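Prácticas de manipulación con brazo simulado
Apuntes de la sesión 4: comparar pinzas en la cocina virtual

Antes de empezar, recuperad la hoja de la sesión anterior, porque vamos a trabajar con los mismos ficheros de configuración y con las mismas dos pinzas, la Quiroga de dedos paralelos y la Treleck de dedos adaptativos. Quien no consiguiera arrancar Torkstead en su portátil puede usar los equipos del aula, que ya lo tienen instalado (con la versión buena, esta vez). Y si os perdéis en algún punto, no pasa nada, estos apuntes son un poco largos precisamente para que podáis volver a ellos en casa con calma y un café.

1. Qué queremos comparar

Cuando en clase preguntamos qué pinza es mejor, casi todo el mundo contesta mirando la fuerza de cierre, que es el dato que viene en letra grande en todas las hojas de características. Para esta práctica os pido que la dejéis un rato de lado. Nos interesan más otras cosas: cuánto espacio ocupa el cuerpo de la pinza en la vista de la cámara de muñeca, cuánto se abre, cómo se comporta el brazo cuando tiene que girar cerca de una pared y qué margen de error nos deja al acercarnos a un objeto fino.

La apertura máxima es de 80 mm en las dos, y las elegimos así a propósito. Con la misma apertura, las diferencias que encontréis tendrán que venir de la forma de los dedos, del control o de vuestra propia programación, que también cuenta y conviene reconocerlo en el informe con deportividad.

2. El entorno

Seguimos en la cocina que viene con Torkstead, la de los armarios altos con el microondas colgado debajo. A mí me gusta mucho como banco de pruebas porque está llena de tiradores, esquinas y superficies a distintas alturas, y obliga a pensar la trayectoria entera, también ese tramo intermedio que solemos despachar con una interpolación y un poco de fe. Cargad la escena con la semilla 1309 para que todos partamos de la misma disposición. Si usáis otra, vuestras tablas no se podrán comparar con las del resto del grupo y tendréis que repetirlas, cosa que ya le ocurrió a medio curso el año pasado.

El controlador es Imen, en modo cartesiano, con los valores por defecto. Sé que muchos tenéis ganas de tocar las ganancias (¡y me alegro!), pero eso lo haremos en noviembre.

3. La vista desde la pinza

Abrid la ventana de la cámara de muñeca y dedicadle un par de minutos antes de mover nada. Cuesta acostumbrarse: los armarios y el microondas se ven torcidos, las paredes se abren en diagonal y uno tiende a corregir la inclinación con la cabeza. La referencia fiable son los dedos, que quedan siempre en la parte baja. Fijaos en la línea roja vertical que pasa entre los dos y tomadla como guía para juzgar si estáis centrados respecto al tirador que buscáis. Con los dedos tan bajos queda mucha imagen libre por encima, y eso ayuda bastante durante la aproximación. 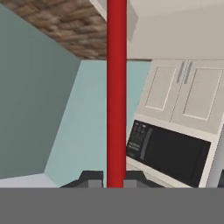
4. Procedimiento

Primero, llevad el brazo a la postura de reposo y guardad una captura de la cámara de muñeca. Esa captura irá en la primera página del informe.

Segundo, elegid uno de los tiradores verticales de los armarios y programad una aproximación frontal. Parad a unos pocos centímetros, comprobad la orientación y seguid después a velocidad lenta. Los dos tiradores centrales están muy juntos, así que vigilad que el dedo exterior no se apoye en el vecino.

Tercero, cerrad la pinza, tirad con suavidad y anotad si la puerta se abre, si el agarre resbala o si Imen detiene el movimiento por exceso de par. Las tres cosas son resultados válidos y las tres se apuntan.

Cuarto, repetid con el tirador del microondas. Queda más bajo y hay que replantear la muñeca; a muchos os va a salir una configuración del codo bastante fea, y merece la pena guardarla para comentarla juntos.

Quinto, cambiad de pinza y volved a empezar. No reutilicéis la trayectoria sin revisarla: la Treleck es más larga que la Quiroga, y hay que actualizar el punto central de la herramienta en el fichero de configuración. Es el fallo más frecuente de toda la práctica, y se reconoce enseguida por el golpe contra la puerta.

5. Registro de datos

Cada intento debe durar como mucho 2580 pasos de simulación. Si se agota el límite, se anota como fallo por tiempo y se pasa al siguiente, sin darle más vueltas. Para que tengáis una idea, un agarre limpio del tirador del armario suele necesitar aproximadamente 940 pasos desde el reposo, aunque he visto soluciones más rápidas y muy elegantes.

En la tabla quiero ver la pinza, el tirador, el resultado, los pasos consumidos y una columna de observaciones. Por favor, escribid de verdad en esa última columna. Un «ha ido raro» no me dice gran cosa; «el dedo izquierdo toca antes que el derecho y la muñeca gira» me dice muchísimo.

6. Para el informe

Dos páginas bastan, tres si ponéis capturas. Contadme qué pinza elegiríais para cada tirador y con qué datos lo defendéis. Añadid un párrafo sobre lo que esta simulación deja fuera, pensando sobre todo en el rozamiento y en la deformación de los dedos adaptativos, que Torkstead resuelve con un modelo bastante simplificado.

El informe se entrega en parejas, en PDF, junto con la tabla y los ficheros de configuración de ambas pinzas. Las dudas, en el foro de la asignatura, que así las leemos todos.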